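**Clundier Research Workshop, Garkby site**
**Call for participants: hand-guided and remote teaching of robot repair tasks**

Clundier invites applications from adults who wish to take part in a paid study on teaching robots to service desktop computers. The study forms part of the Utell project and will be held at our Garkby site. No experience with robots is required. Applicants should be comfortable opening a computer case and changing common parts.

Participants will show a robot arm how to remove and replace parts such as hard drives and drive carriers. Two teaching methods will be used. In the first, the participant holds the arm and moves it through the task by hand. In the second, the participant sits at a control station and operates the arm and gripper remotely. Each completed attempt will be recorded, including the arm's movements and the view from the gripper.
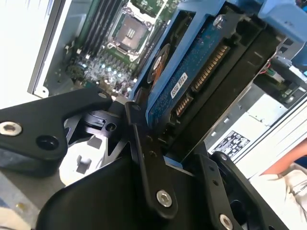 **Will participants need to write any code?**

All teaching is done by moving the arm or using the remote controls. Staff will start and stop each recording and will handle all software.

**Time and payment**

Each participant will attend 3 sessions. The first includes safety instruction and practice time, and the remaining sessions are given over to recorded work. Breaks are scheduled and may also be requested at any point. Participants who complete all sessions will receive $425. Those who withdraw early will be paid for the sessions they have attended.

**Who may apply**

Applicants must be 18 years of age or older and able to sit or stand at a bench for extended periods. Normal or corrected vision is required. Left-handed applicants are encouraged to apply, as the first round held in April included very few. Persons employed by Clundier or by its contractor, Munasinghe, are not eligible.

**Recordings and privacy**

Hands and forearms may appear in the recordings. Faces and voices are not collected for the study. Participants will be asked to sign a consent form before the first session, and a copy may be requested in advance.

**How to apply**

Application forms are available at the Clundier front desk in Garkby, Room 670, and may be returned there in person or by mail. Please state which parts of a computer you have replaced and whether you require any adjustments to the workstation. Applications must be received by 1 June 2022. Selected applicants will be contacted by telephone to arrange their session times.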